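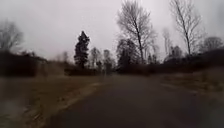

Robot budget, round two

So I've been going back and forth on what to spend on the path robot, and I figured I'd write it all down before I talk myself into something silly (again). The base is sorted. I've settled on the Esura four-wheeler, second-hand, and the fella selling it will hold it until June if I put down a deposit of $380.

The bit I keep fiddling with is the camera. The Gramden is lovely, but it's nearly $1,000 and that's before you buy the bracket! The Abella is $337 and does most of what I want, which is telling asphalt from grass on a dull day.
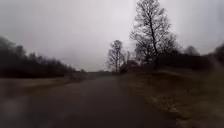
I'd also like it to cope with blur, and that's where the cheap one worries me a bit. A mate at the club reckons a stiffer mount would fix more than a dearer camera would, and a bag of rubber dampers is only $40, so I'm starting there. If the footage is still mush after that, fine, I'll go back to drooling over the Gramden.

Batteries I'm leaving alone for now. One spare would be nice, but the charger I've got is slow as a wet week and I'd want to replace both together.

The other thing to plan for is forks in the path. My code follows one edge quite happily and has no opinion at all about which branch to take, so some money has to go on decent positioning.

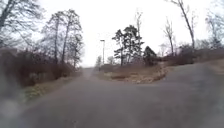
What I'm buying first

Deposit on the base, then the dampers, then the Abella. The Flinau positioning kit goes on the list for later, once I've seen a price that includes postage. If you've run one under trees, leave me a comment, I'd love to hear how it went.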